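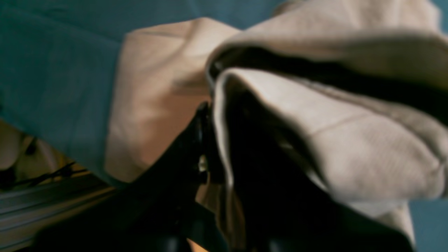
About Us

Nostix is a textile care and folding service based in Nisville. We wash, dry, inspect, fold and pack household and hospitality fabrics, mainly sheets, tablecloths, towels and knit garments. Last year the site handled 3,614 orders, 2,098 of them on standing contracts.

Incoming goods are sorted by fiber and color before washing. Light shades such as cream, beige and tan are kept in their own loads. Knits are dried flat or at low heat, depending on the care label. Items with no label are treated as delicate until the fiber has been checked.

Folding is done to a written standard for each item type. Seams are aligned first, then the long edges, then the short ones. A rolled or doubled edge is opened out and laid again – pressing over it sets a crease that usually takes a second wash to remove. Soft fabrics are gripped near a seam where possible, as single-layer knit stretches out of shape when lifted from the middle.

Contract customers can file their own folding dimensions with us. We currently hold 323 of these sheets, including the full set for the Wudska guest houses. Changes take effect with the next order.

Jyoti Bhardwaj is the operations manager and the contact for new contracts. Packing and delivery are handled by Admasu, our partner firm, from the same building.

Standard turnaround is 3 working days. Curtains and lined items take longer – please ask before sending them.

Page last revised August 19, 2020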